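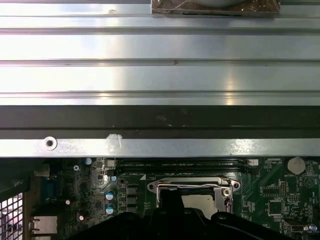 *Ribbed silver sheet metal.*

I said I would write about the heat pump once we'd had a proper cold spell with it, and December gave us one. It has been in since late summer. A few people have emailed after my post about the loft insulation to ask whether we went ahead, what it cost and whether the house is warm. We did, I'll get to the cost, and yes, apart from the back bedroom.

For anyone new, we live in a brick semi on the Stavbridge side of Jukdale. The walls at the front are solid, the kitchen extension has cavity walls, and the loft is now well insulated. The gas boiler was old when we bought the place and had been repaired twice in the last two winters. The second time, the engineer told us the next part to go would be one he couldn't get. We had the choice of another gas boiler or something else, and we had the whole summer to think about it.

## The survey

We got quotes from three firms. One did it over the phone from the floor plan on the old sale listing, and I didn't take that any further. One came round, was here for less time than it takes to drink a cup of tea, and sent a quote for a pump that looked very large for the house. The third was Cabral, a small firm in Stavbridge, and they sent Hauwa Ojo, who was here for most of a morning.

She measured every room, every window and every radiator. She went up into the loft and put a ruler in the insulation. She asked what temperature we liked each room at, which I had never thought about, and my wife and I gave different answers for the living room. The report that came back had a heat loss figure for each room and a list of which radiators would do and which wouldn't.

If you are getting quotes, ask to see the room by room figures. The firm that quoted for the very large pump didn't have any. When I asked how they had chosen the size, the man said he had done plenty of houses like mine. Perhaps he had, but the house next door to ours looks the same from the road and has a completely different back half.

## What was fitted

The outdoor unit is a Stakach, one of their mid-sized ones. It stands at the side of the house on rubber feet, between the kitchen drain and the gate. The hot water cylinder is in what used to be the airing cupboard, so we no longer have an airing cupboard. I underestimated how much we would mind that. Towels now live in a chest on the landing and are not warm.

We had six radiators changed. The new ones are mostly the same width as the old ones but deeper, and they stick out further into the room. In the hall this matters, and you have to turn slightly to get past with the shopping. In the dining room we moved the sideboard to the opposite wall and it looks better there anyway.

The pipes were left alone except for one run under the landing, which was too narrow. That meant lifting boards and taking up a carpet we had only just put down. The carpet went back reasonably well.

The work took longer than planned. Wenceslao Herrera did most of the plumbing, with a second man for the heavy lifting, and he found that the old pipes under the bathroom floor went somewhere different from where everyone thought they did. It was warm weather and we had the immersion heater for hot water from fairly early on, so it wasn't a hardship. I would not want to do it in January.

## What it cost

After the grant, our share came to more than a new gas boiler would have done. The difference was £2,000, comparing against the quote we'd had for the boiler. That doesn't include redecorating behind the radiators, where the new brackets are in different places from the old ones and there were patches of bare plaster. I did the filling and painting myself over several evenings.

Cabral applied for the grant and took it off the bill, so we never had to pay it and claim it back. I had expected a lot of forms and there was one email to reply to.

We have also come off gas altogether. The hob was the last thing using it and we changed that to induction in the spring. Having the meter taken away was more trouble than anything else in the whole job. I rang the supplier, was told to ring the network, rang the network, was told to ring the supplier, and eventually a man came with a van and did it before lunch. Not paying the gas standing charge helps the sums a bit.

## How it feels to live with

The main difference is that the radiators are never hot. In the cold spell the water going round them was at 39 degrees, and in milder weather it is lower than that. You can rest your hand on one for as long as you like. For the first fortnight I kept thinking it wasn't working, then looking at the thermometer and finding the room was at the temperature I had asked for.

It runs for long stretches at a low level. With the boiler we had the heating on for a burst in the morning and another in the evening, and the house cooled off in between. Now it stays more or less level all day, with a small drop overnight. The hall used to be the coldest place in the house and it isn't any more.

What we have lost is the blast of heat when you come in cold. If you get home wet through and want to stand against something hot, there is nothing to stand against. My wife misses this more than I do. We have an old electric fan heater in the utility room and I won't pretend it has never been used.

The back bedroom is still a bit cool. It is over the passage, with outside air on three sides and underneath, and the floor has nothing in it. Hauwa's report said the floor should be insulated and we decided to leave it for the time being, so I can't complain. It will be done when the weather is better.

The hot water is fine. It heats up in the early afternoon and again before we get up. Two long showers and a bath in a row will just about empty it, and that has happened once, when we had people staying.

## Noise

I was worried about this because the side passage is narrow and Ming-te Shih's kitchen window looks on to it. I went round before we signed anything and showed him where it would go. He asked whether he'd hear it in bed, and I said I didn't think so, but I wanted him to tell me if he did. In the autumn he said he hadn't noticed it. In the frost he said he could hear it when he was putting the bins out, like a fridge in another room. I think that is fair. On our side you can hear it in the utility room with the window open.

When it is cold and damp it stops every so often to defrost, and lets off a good deal of steam. The first time I saw this was at 7 in the morning, in the dark, and I went out in my slippers to check on it. It's in the manual. Water drips out underneath afterwards, and the drain they put in for it takes most of that away, though I have put down some gravel where it splashes.

## The numbers

In December the pump used 1,093 units of electricity for heating and hot water together. It was a cold month, and we had the house warmer than in previous years, so I don't want to make too much of a comparison with the old gas bills. I've put the bills side by side and the money is very nearly the same. I'd hoped for slightly less. The autumn months were clearly cheaper than gas, and I'd expect the spring to be as well.

Part of it is down to settings. For the first few weeks I fiddled with the thermostat the way I used to with the boiler, turning it up when I was cold and down when I went out. This makes the pump work hard to catch up. Lorena Arancibia at Cabral looked at our readings and told me, politely, to leave it alone. She also lowered the weather compensation curve, which is the setting that decides how warm the water should be for a given temperature outside. We had it too high. She suggested bringing it down a step, waiting a couple of days, and bringing it down again until a room got too cool, then going back up one. We did that and the daily use dropped.

I also had most of the radiator valves partly shut out of habit, and she had me open them all.

## Things I'd do differently

I'd have the airing cupboard conversation before the cylinder arrived. There was room for a slimmer one with a shelf above it, and I didn't ask.

I'd paint behind the radiators while they were off the wall. Wenceslao offered to leave them off for an extra evening and I said not to bother. I spent the next week with a very thin roller on a long handle.

I'd insulate the back bedroom floor first.

We have a service booked for the summer with Abundio Rosales, who covers this side of Jukdale for Cabral, and the warranty depends on having one every year. I'll put the cost up when I know it. The next job is the draught round the front door, and after that the bedroom floor, and if anybody has put insulation in over an open passage without taking the ceiling down underneath, I'd be glad to hear how you got on.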